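8 Aug 2019

Well, that was quite a morning! I've held shares in Weltora for four years now, and I don't think I've ever read one of their trading updates twice before finishing my tea. For anyone new to this blog, they make inhalers and the little plastic parts that go inside other people's inhalers, and for most of the time I've owned them the price has done very little. I was fine with that. I like dull companies, and I like writing about them even more.

The news is that they're buying Endale, the smaller firm with the two asthma treatments, and paying for it mostly out of cash. I'd had a hunch something was coming since June, when the half-year dividend was held flat and the board went all vague about "opportunities". Still, I'd guessed at a factory and not a whole company!
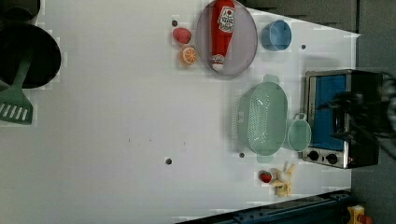
What I love about this deal is how easy it is to follow. Endale has the medicines but pays someone else to make the devices, and Weltora has a plant at Tromamholm that hasn't been running full for ages. I tend to think about these things in terms of the kitchen. A red ketchup bottle on a grey plate is a perfectly good product, but a fair bit of what you pay for goes on the bottle, the cap and the label, and if you happen to own the bottle works you get to keep that bit. Same with inhalers. The medicine gets all the attention and the plastic quietly earns its keep. I've banged on about the plastic before (sorry, regular readers) and I'm going to carry on.

Now the price. They're paying 14 times last year's profit, and for a drug business with patents still to run I think that's very fair. Flaklow, the other device maker I follow, paid a good deal more for its last purchase and is still digesting it. I had a small holding in Flaklow and sold it far too late, so take my enthusiasm with a pinch of salt.

The shares dropped at the open, then came back and were up by lunch. I haven't bought more. I did go through the whole announcement with a pencil, and the part on page 4 about moving production is the bit I'd read first if you only have ten minutes. 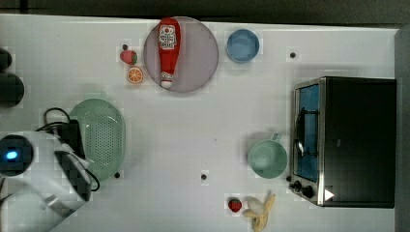 Marrowfat left a comment under my last post saying that I always skip over the debt, and that once the cash has gone Weltora will have to borrow to fit out the new line, just when the older of the Endale treatments comes off patent. Fair point, and I've gone back to the accounts to look. There is a loan facility they haven't touched, and the terms seem decent to me, but I can't find a figure for the new line anywhere. I've emailed investor relations to ask and will put the answer up when I get one. The shareholder vote is next, and I've already filled in my form.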